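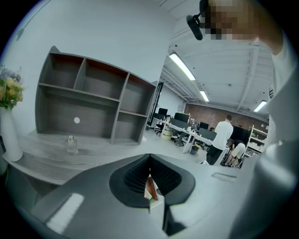

Jg. 3 · Heft 2 · S. 339

Meine Hand, dein Greifer

von Katia Palumbo

Seit Oktober habe ich einen Satz im Kopf, und den werde ich jetzt los. Er kam von Italo D'Amico, unserem Betriebsleiter, in der Küche, mit der Tasse in der Hand: »Ihr macht doch eigentlich genau dasselbe wie immer, nur mit dem Ding dazwischen.«

Das Ding ist der Greifer. Dunkelgrau, klobig, vorne eine Öffnung wie ein V und darin zwei gerippte schwarze Backen, die schräg aufeinander zulaufen. Man nimmt ihn in die Hand und greift damit, was man sonst mit den Fingern greifen würde, zum Beispiel etwas kleines Braun-Oranges, das einem auf dem Weg zwischen die Backen schon zweimal weggerutscht ist. Gelernt wird aus dem, was die Hand macht, und irgendwann soll ein Arm das ohne Hand können. So weit habe ich es verstanden, und weiter muss ich es für meinen Teil der Arbeit auch nicht verstehen (sagt man mir).

Ich arbeite bei Fumex, wir prüfen und sortieren Kleinteile, die aus Rücksendungen kommen. Knöpfe, Beschläge, Deckelchen, Schmuckteile, alles, was zu klein ist, um es jemandem einzeln hinterherzuschicken, und zu teuer, um es wegzuwerfen. Ich mache das seit vielen Jahren und ich mache es gern, das sage ich gleich, damit hier keine Leidensgeschichte erwartet wird. Unser größter Kunde heißt Nuvwood, und von Nuvwood kommen die Beutel, in denen grundsätzlich drei Sorten Schrauben sind und auf denen grundsätzlich nur eine draufsteht. Wer da gut ist, der hat die Sorten getrennt, bevor er darüber nachgedacht hat.

Und genau da wird es interessant! Wir denken ja nicht darüber nach. Als das Projekt anfing (es heißt Galolard, fragt mich nicht, irgendwer fand das schön), sollten wir zuerst aufschreiben, wie wir ein Teil anfassen. Rosine Millet hat zwei Seiten geschrieben und sie dann wieder zerrissen, und ich habe den ganzen Vormittag auf meine eigenen Finger geschaut wie auf die Finger einer Fremden. Nehme ich den Knopf am Rand? Schiebe ich ihn erst? Drehe ich ihn schon in der Luft oder erst überm Fach? Ich konnte es nicht sagen. Ich konnte nur den nächsten Knopf nehmen.

Deshalb also der Greifer. Man kann es nicht aufschreiben, aber man kann es vormachen, immer wieder, mit diesem Klotz in der Hand, an allen möglichen Plätzen. Auf dem Schreibtisch vor dem Aufsatz mit den Fächern, drüben bei den Regalen, am langen weißen Tisch bei den Monitoren. Es soll ja überall funktionieren, auch wo es unordentlich ist, und unordentlich können wir. Ich mag unseren Raum übrigens sehr, mit der Ziegelwand und den Rohren unter der Decke, da habe ich mit der Zeit eine richtige Zuneigung entwickelt, und Blumen auf dem Schreibtisch sind ein Luxus, den ich jedem Arbeitsplatz wünsche.

Zurück zu Italos Satz. Dasselbe wie immer, nur mit dem Ding dazwischen. Ich finde, er hat unrecht, und zwar gründlich, und ich glaube nicht, dass er es böse meint.

Erstens ist es langsamer. Wenn ich mit den Fingern sortiere, bin ich flott, und in den guten Stunden bin ich sehr flott, da läuft das Radio im Kopf und die Fächer füllen sich. Mit dem Greifer bin ich wieder Anfängerin. Ich spüre das Teil nicht. Ich muss hinschauen, wo ich sonst fühle, und wer einmal versucht hat, eine Unterlegscheibe vom glatten Tisch zu heben, ohne sie mit dem Nagel anzukippen, der weiß, wovon ich rede. Am Anfang war mir das peinlich. Da stehst du mit deiner ganzen Erfahrung und schubst eine Scheibe über die Tischplatte.

Außerdem ist es eine andere Sorte Müdigkeit. Abends tat mir früher der Nacken weh, jetzt ist es das Handgelenk, und dazu kommt etwas, das ich schlecht beschreiben kann — man ist den ganzen Tag Vorbild. Jeder Griff soll so sein, dass man ihn nachmachen will. Ein verpatzter Griff war früher ein verpatzter Griff, das Teil fiel runter, man hob es auf und Schluss. Heute überlege ich danach, ob der jetzt auch mitlernt. Leandro Villanueva, der das Projekt bei uns betreut, hat mir erklärt, dass verpatzte Griffe nützlich sein können, solange man sie hinterher richtig kennzeichnet. Also kennzeichne ich. Eine halbe Stunde am Tag sitze ich vor dem Bildschirm und sage zu meinen eigenen Bewegungen ja oder nein. Das stand in keiner Stellenbeschreibung, und es ist Arbeit, sogar ziemlich anstrengende.

Damit bin ich bei dem Punkt, um den es mir geht, und der ist ganz schlicht das Geld. Wir bekommen für die Tage mit dem Greifer denselben Stundenlohn wie für die Tage ohne. Den Zuschlag für die Stückzahl bekommen wir an den Greifertagen nicht, logisch, es gibt ja keine Stückzahl. Wer also am meisten dazu beiträgt, dass der Arm eines Tages sortieren kann, der verdient in der Zwischenzeit weniger als die Kollegin, die daneben in Ruhe Knöpfe zählt. Ich habe das in der Besprechung gesagt, etwas lauter als geplant, und es wurde freundlich genickt. Freundliches Nicken kenne ich. Das hat noch keinem die Miete bezahlt.

Jetzt kommt immer jemand und fragt, ob ich Angst um meine Stelle habe. Meine Schwägerin fragt das bei jedem Geburtstag. Ich gebe da ungern die Antwort, die erwartet wird. Natürlich rechne ich. Wenn der Arm einmal die Standardbeutel übernimmt, dann braucht man an den Standardbeuteln weniger Leute, das kann mir keiner schönreden. Aber ich habe den Arm auch schon gesehen, bei Marras, der Firma, die ihn baut, da waren wir mit der halben Schicht zu Besuch. Er hat eine Holzkugel in eine Schale gelegt. Sehr sanft, sehr hübsch, wir haben geklatscht. Dann hat Rosine ihren Ohrring danebengelegt, und es wurde ein langer Nachmittag.

Also nein, morgen stehe ich nicht auf der Straße. Übermorgen vielleicht, oder ich mache dann etwas, was es jetzt noch gar nicht gibt, so wie es vor kurzem bei uns noch keine Leute gab, die mit einem Greifer zwischen den Schreibtischen herumlaufen. Dass sich Arbeit ändert, ist für mich kein Skandal. Ich habe hier mit Zettelkästen angefangen und weine keinem einzigen Zettel nach. Was mich wurmt, ist, wie wenig über die Zeit dazwischen geredet wird. Alle reden über den Tag, an dem die Maschine es kann, die einen mit leuchtenden Augen und die anderen mit Grabesstimme, und die Monate, in denen wir es ihr beibringen, laufen so mit. Als wären wir das Wetter.

Kurniawati Saragih, unsere Jüngste, sieht das lockerer als ich, und ich will ihr hier Platz geben, schon damit sie mir am Montag nicht böse ist. Ihr macht das Spaß! Sie hat im Greifen einen Stil gefunden, sie kommt von oben, ganz senkrecht, wartet einen Moment und schließt dann erst, und bei ihr fällt fast nichts. Sie sagt, endlich schaut mal einer hin, was wir können. Früher sei sie die gewesen, die Knöpfe sortiert, und jetzt kämen studierte Leute und fragten, wie sie das mit der Scheibe mache. Da ist etwas dran, und es hat mich eine Weile beschäftigt. Auch mich hat vor Galolard bei Fumex niemand gefragt, wie ich etwas anfasse. Es hieß immer »angelernte Tätigkeit«, das Wort steht heute noch in meinem Vertrag. Für eine angelernte Tätigkeit brauchen sie beim Nachbauen erstaunlich lange.

Vielleicht ist das sogar das Beste an der ganzen Geschichte. Man sieht plötzlich, was drinsteckt. Allein das Zögern, bevor ich zugreife, dieses winzige Warten, ob das Teil noch rollt — das hat Leandro bei den Aufnahmen entdeckt, ich wusste gar nicht, dass ich das tue. Er hat es mir dreimal hintereinander gezeigt und war ganz begeistert, und ich war es dann auch, ein bisschen stolz und ein bisschen, als hätte mir jemand in die Handtasche geschaut.

Denn das gehört eben auch dazu. Mein Zögern liegt jetzt irgendwo auf einer Festplatte. Ich habe etwas unterschrieben, ja, ein Blatt mit kleiner Schrift, im Stehen, zwischen zwei Kisten. Ob meine Griffe nur bei uns benutzt werden oder ob Marras sie auch für andere Kunden nimmt, konnte mir bis jetzt keiner verbindlich sagen. Italo will sich erkundigen. Er erkundigt sich seit dem Winter.

Was ich gern hätte, lässt sich leicht aufzählen, und ich habe es ihm auch so hingeschrieben. Einen Zuschlag für die Greifertage, mindestens so hoch wie der für die Stückzahl. Das Kennzeichnen am Bildschirm als eigene Aufgabe, mit eigener Zeit und ohne dass man dafür die Pause kürzt. Einen Wechsel nach spätestens zwei Stunden, dem Handgelenk zuliebe. Und ein Blatt, auf dem in normal großen Buchstaben steht, wohin unsere Aufnahmen gehen. Wenn der Arm dann einmal läuft, sollen die, die ihn angelernt haben, als Erste gefragt werden, wer ihn beaufsichtigt. Das Wort »angelernt« darf er dafür gern übernehmen.

Rosine meint, ich hätte den Stuhl vergessen. Mit dem Greifer kann man nämlich schlecht sitzen, man stößt mit dem Ellenbogen an die Lehne, und dann steht man eben den halben Tag. Also bitte, Italo, auch noch Stühle ohne Armlehnen. Den Zettel mit den anderen Punkten hast du ja schon, er liegt in deinem Fach, ganz oben.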